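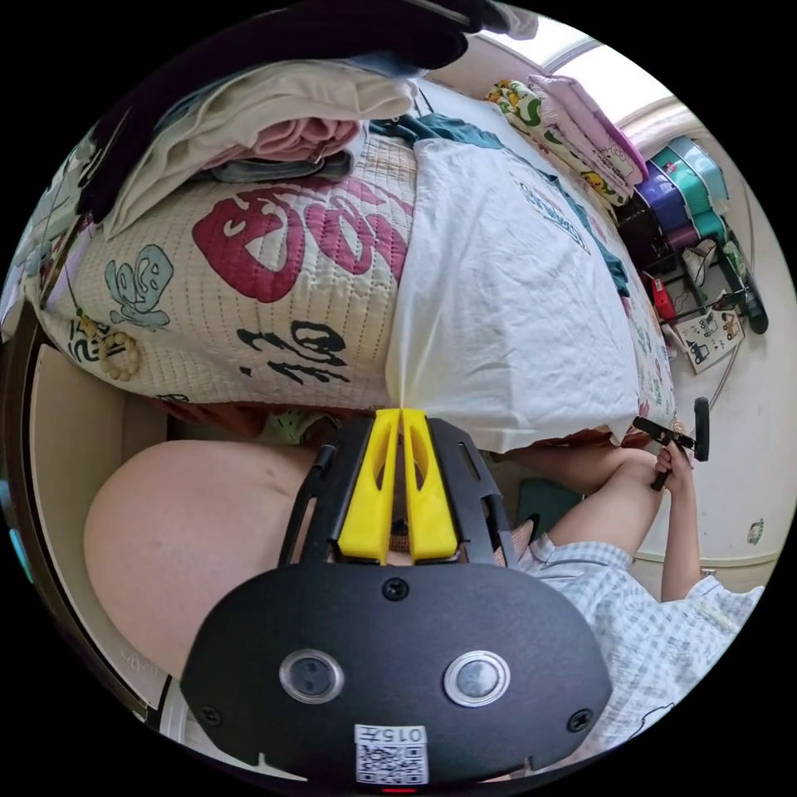 About Us

Merkemgate Robotics Club. Student run, mostly. We teach robots to do housework, slowly.

Started as a lunch table, 3 of us and a laptop with a cracked hinge. Now a real club with a line in the school handbook (one line, they spelled Merkemgate wrong, we're getting it fixed). Open to every grade. No experience needed, no fee, bring a charger.

What we do

Main project is called Briltex. Goal: a robot arm that can deal with soft stuff. Bedding, clothes, pillows, the pile at the end of the bed. Hard stuff is easy, a block is always a block. A pillow is a different shape each time you touch it, and that's what makes it fun and also why Girish yells at his screen.

How it works, short version. We don't program the moves. We do them ourselves with hand-held grippers, camera on board, and record everything. Each try is one clip. Clips get checked, labeled, and go into training. Then the arm has a go in the club room and we find out what we forgot to show it.

At last count 775 clips recorded, 523 kept. The rest got thrown out, mostly for bad lighting or a thumb over the lens or somebody starting before the recording did. Don't feel bad if yours gets tossed. Everybody's do.

We record at home as much as at school. Real bedrooms, real blankets. Please do NOT tidy up first. Archana made her bed before a session in May and we had to ask her to unmake it.

Who we are

Haiyan Han - club president. Runs recording, keeps the sign-out sheet for the grippers. If you have one and it's not on the sheet she will find you.

Girish Shakya - training and code. Also the website, so typos are his.

Archana Thakur - clip checking, labels. Fast. Strict.

Noman Virk - hardware. Finger pads, screws, cables, anything that falls off. Wants a 3D printer of his own, keeps asking.

Américo Torres - faculty adviser, teaches physics. Signs forms, unlocks the room, drives the van to competitions.

Plus everybody who shows up to record, you know who you are. Names going up on the board as soon as someone buys a board.

Competitions

We enter the Levchenko Cup every year, home tasks division. Finished 7 out of a big field last time, first time we got past the opening round. Lost points on the pillowcase. Working on teh pillowcase.

Also did the Gridano open day, demo table only, no scoring. Good crowd, arm folded a towel twice and then dropped it on a kid's shoe. Kid was fine, wanted to see it again.

Joining

Come by the physics room after last bell. You'll get a gripper and a short walkthrough from Haiyan, then a practice task, usually picking up a pillow by one corner and setting it down somewhere else. Harder than it sounds the first few times. After that you can sign one out and take it home.

Need a parent signature if you're recording at home. Form is in the tray outside the physics room, give it back to Mr. Torres not to us, we loose them.

Questions, ask any of us in the hall.

Page last updated 04/02/2018. Team photo coming when we can all be in the same room.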